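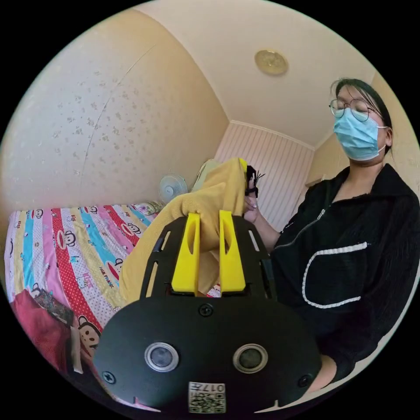

Mustard garment, held up by the corner before folding.

1/ Folding order for the spare bedroom: knits first, straps last. The striped bedspread is my work surface. Flat, waist height, wide enough for a full sleeve span.

2/ Hold by the top corners, let gravity take the creases, then fold in thirds. My Flikdale drawer is 69 mm deep inside, so anything thicker than two folds jams.

3/ Straps are the problem. They slide out of any stack. I tuck them inside the body of the garment before the last fold.
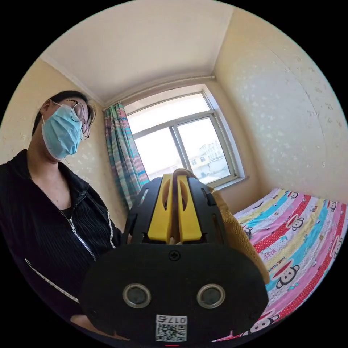 Ng replied that straps should be rolled separately and kept in a small box. Tried it in August. The box took up a third of the drawer.

4/ Dark reds go in last, on the left.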